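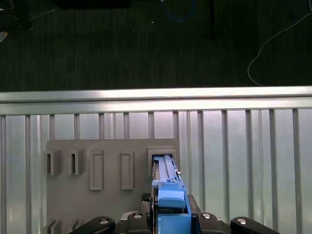 *Blue part at the right-hand slot, seen from the gripper*

# Arm jams when pushing a part into a tight slot

**Hutsuliak**
Posted Mar 2, 2019

I'm building a small insertion cell in our shared workshop. The arm picks up a long blue plastic part, carries it over to a grey upright board and pushes the top end into the slot on the right. The other holders on the board are for later, so for now I only care about that one.

It works most of the time. I left it going yesterday and it did 87 insertions before I had to go home. In that run it stalled 4 times, always in the same way: the end goes into the slot, travels part of the way and then stops. The Maltex controller reports an overload and the arm backs off. If I jog it sideways a tiny bit by hand and try again, it usually goes home.

What I have tried so far:

- Slowing the last part of the move to a quarter of the normal speed. No change that I can see.
- Teaching the slot position again from scratch. This helped for the first hour, then the stalls came back.
- Raising the force limit. I stopped doing that when the board started to move.

The part is the same one every time, so it isn't variation between parts. The fit is close, but by hand it slides in without any effort.

My first thought was the camera, but I don't use it for positioning, only for watching. The arm goes to a taught point every time. Is this a job for a vision correction or should I be looking at the mechanics first? I'd like to get to 1,000 cycles without touching it before I start on the other holders.

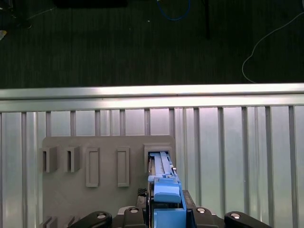
**Palloletti**

Mechanics first. If you can push it in by hand easily, then your hand is doing something the arm isn't, and that something is giving way. When the part touches one side of the slot your wrist lets it shift and tilt a little. A stiff arm keeps driving along its taught line and the part wedges.

I'd do these in order:

1. Check the angle before the position. Stop the arm with the end just inside the mouth of the slot and open the fingers slowly. If the part swings or drops to one side, it was being held crooked or the slot was holding it crooked. A small tilt matters much more than a small sideways error once the part is some way in.
2. Put a lead-in on the slot. File or sand a slope around the inside of the mouth. It doesn't have to be pretty.
3. Add some give. A thin rubber pad behind the fingers might be enough. If not, fix the board on soft washers so that it can float a little but still springs back.
4. Only then change the move. Push until the force rises, back off slightly, shift sideways by a small step, push again. That is what you are doing with the jog buttons, so you may as well write it down as a program.

You said re-teaching helped for an hour. I'd look for something that is creeping. Check the screws that hold the board, the screws on the finger links, and the base of the arm – a pencil mark across each joint will show you if it has moved by the end of a run.

A camera correction won't help with any of that. It will tell you where the slot is before contact, and your trouble is after contact.

**Nasard**

Had this on mine, it was the grip slipping. Mark the blue part with a pen line where the fingers close and see if the line has moved after a stall. Mine was 7 mm out by the end of a long run. I put grippier tape on the fingers and it went away. Don't use more force, you'll only break the board.

**Hutsuliak**

Thanks both. I did the pen line and the pencil marks this afternoon. The line on the part didn't move, so I don't think it's slipping, at least not in the short run I did. The pencil mark on one of the board screws was no longer lined up. I have tightened that and put a lock washer under it.

I've also taken a file to the mouth of the slot. Haven't tried the soft washers yet, as I'm a bit worried the board will end up leaning. Is there a hardness you'd go for, or just whatever is in the drawer?

**Palloletti**

Whatever is in the drawer, to start with. Tap washers are fine. Do the screws up until the board stops rattling, then leave them alone, and re-teach the point afterwards – it will have shifted.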